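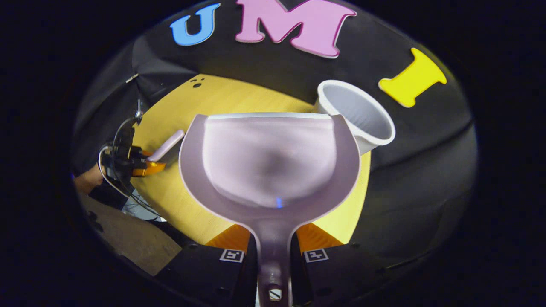 Is the Erkero hand gripper worth buying if you already own a decent robot arm? If you plan to teach that arm by showing it things with your own hands, I think it is, though you should budget for the extra tips and a good long afternoon of setup.

I paid $866 for the full kit from Poltar, which included the gripper, the printed markers and a set of 5 attachments, and it showed up in October in a box big enough for a microwave. I had been putting this off for ages (my old setup was a joystick and a lot of patience), so I may have been a little too excited when I opened it.

What I like most is how natural it feels after you have used it for a while. You squeeze, you scoop, you nudge something across the table, and your wrist does what it has always done. My first 20 demonstrations were pretty clumsy, I'll admit, but by the time I got to almost 100 I had stopped thinking about the handle at all and was humming along to the radio.

The orange finger pads are my favorite part, and I would happily buy a spare pair. The lavender attachments are good too, with one complaint. They fasten with a small silver screw that sits down in a recess, and the screwdriver Erkero packs is too stubby to reach it comfortably. I use one from my kitchen drawer instead — problem solved, but at this price I'd like the right tool in the box.

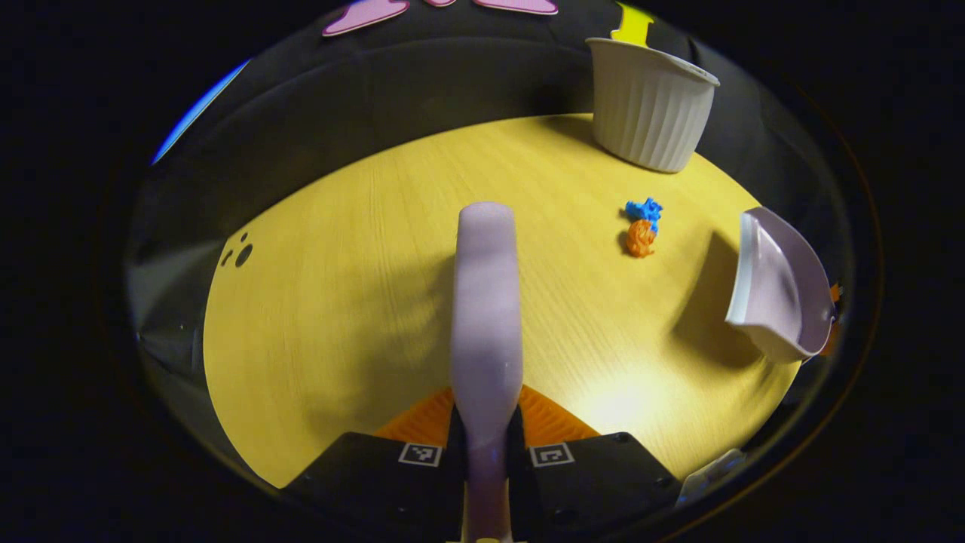
Flusgate wrote under my first short post about this kit that the software was the real headache for them, and that they lost a whole evening to calibration before finding out the lens profile had to be loaded before the markers would register. I had the same trouble! The manual mentions it once, near the back, in a paragraph about storage of all things.

I also tried the Prendergast version at a friend's place. It is lighter and the trigger is softer, but the handle is thick and my hand got tired quickly. If you have big hands you may feel the opposite way, so try both if you can.

Four stars from me, and I'll add a note once I've worn out the first set of pads.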